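Busco probadores de recetas para mi blog de postres sin lácteos ni huevo

Imprimir | Enviar por correo electrónico

2020-12-08

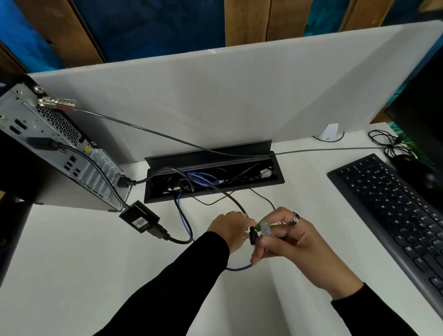
Poniendo a punto los cables del escritorio.

¡Hola! Si llevas tiempo por aquí ya sabes que en Omo publico postres sin lácteos y sin huevo, y que casi todos salen de la cocina diminuta de mi casa. Pues bien, en mayo quiero tener terminado mi primer recetario y necesito gente que hornee conmigo (bueno, cada cual en su casa) y me cuente sin miedo qué tal ha ido.

El libro se llamará Trevside, como la calle donde aprendí a hacer bizcochos, y tendrá 128 recetas: galletas, tartas de fruta, panes dulces, cremas, helados sin máquina y un capítulo entero de masas fritas que me tiene enamorada. Ya las he hecho todas en mi horno, pero mi horno es viejo y calienta más por la izquierda, así que mi palabra no basta.

Qué te tocaría hacer

Cada persona recibe dos recetas al mes por correo. Las preparas tal cual, sin cambiar nada la primera vez (ya sé que cuesta, a mí también me tienta echar canela a todo), y rellenas una hoja con los tiempos, el molde que has usado, la marca de la bebida vegetal y lo que opinaron los que la comieron. Me encantan los comentarios largos. Si la tarta se hunde, quiero saberlo - y si puedes mandarme una foto del corte, mejor que mejor.

A quién busco

No hace falta ser profesional. De hecho me gustaría mucho tener a alguien que no haya hecho un bizcocho en su vida, para ver si mis instrucciones se entienden. Lo que sí pido es una báscula de cocina, un horno que funcione y algo de puntualidad con las hojas. También busco familias con alergia a la leche o al huevo y personas celíacas para las versiones sin gluten. Si tienes alergia a los frutos secos dímelo al apuntarte, hay bastante almendra en el capítulo de tartas.

Qué te llevas

No puedo pagar un sueldo, ojalá. Los ingredientes secos te los mando yo en una caja preparada por Siddiqui, la tienda a granel donde compro siempre, y lo fresco te lo abono al recibir tu hoja con el tique. Además tendrás un ejemplar firmado y tu nombre en los agradecimientos, si te apetece salir.

Cómo apuntarte

Escríbeme desde el formulario de contacto con el asunto "Pruebas Trevside" y cuéntame dónde vives, qué horno tienes y cuál es el último postre que has hecho, aunque fuera un desastre. La última vez que pedí ayuda me llegaron casi 372 mensajes, así que ten paciencia con la respuesta, que los leo yo sola y por las noches. Las cajas viajan con Movus y de momento solo llegan a la península. ¡A Canarias y Baleares os debo una!

Imprimir esta página | Enviar a un amigo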